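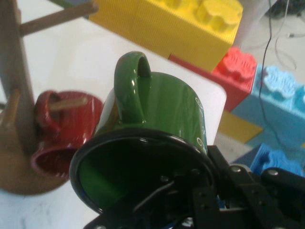 Print this page
E-mail this page

Looking after one cell: what the service sheet leaves out
Speaker notes, Aurelia Cozma

Start without the title slide. Ask who in the room has a gripper fault log they trust. Wait for hands. Carry on whatever the answer.

I look after the mug cell at Mirkar. One arm, one two-finger gripper, a small camera at the wrist, one table. Preno sold it to us as needing 20 minutes of care a month. I have kept the diary since June and I don't believe that figure. Say so plainly, Traian Ardeleanu from their side may be in the audience and he has heard it from me before.

Fingers first. The job is crockery, and glaze is slippery. When a mug turns in the grip, people reach for the force setting. Bogdan put it up three times in one week and the slips went on. What we had was play in a finger joint. Push the finger sideways by hand with the power off. If it clicks, stop tuning. (Do the click with the spare finger, hold it near the mic.)

Screws. The manual says check every 3,000 cycles. Fine, but check how? Ours were "checked" by looking. A paint mark across the head and the plate shows you if it has crept. Costs nothing. I would still put a driver on it, I have seen a paint mark redrawn to match.
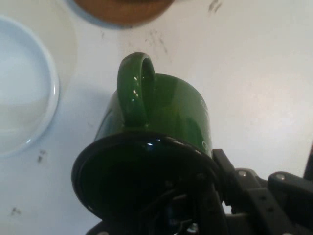 Now the camera. It rides close to the fingers, so any knock to one can shift the other, and the calibration routine will pass a mount that is slightly loose. I can't prove that to Preno's satisfaction. I can show that ours passed on a day when Octavian could wobble it with a thumb. So: mount first, then calibrate. After a crash, both again, even if the arm says it is happy.

Table. We wipe it at the start of the shift. Tudor thinks scuffs confuse the camera. I asked for evidence and so far he has one bad afternoon. Leave it open, someone will ask.

Cables. Run the wrist through its full turn, slowly, and watch the cable the whole way. If you only look at the home position you will miss the pinch.

Money, if there is time. The Herath contract promised 90 per cent uptime. Ask how they count it. Ours left out every stop under 5 minutes, and a dropped mug is a short stop.

Skip the Alolico slide if running late. Questions.

Print this page | E-mail this page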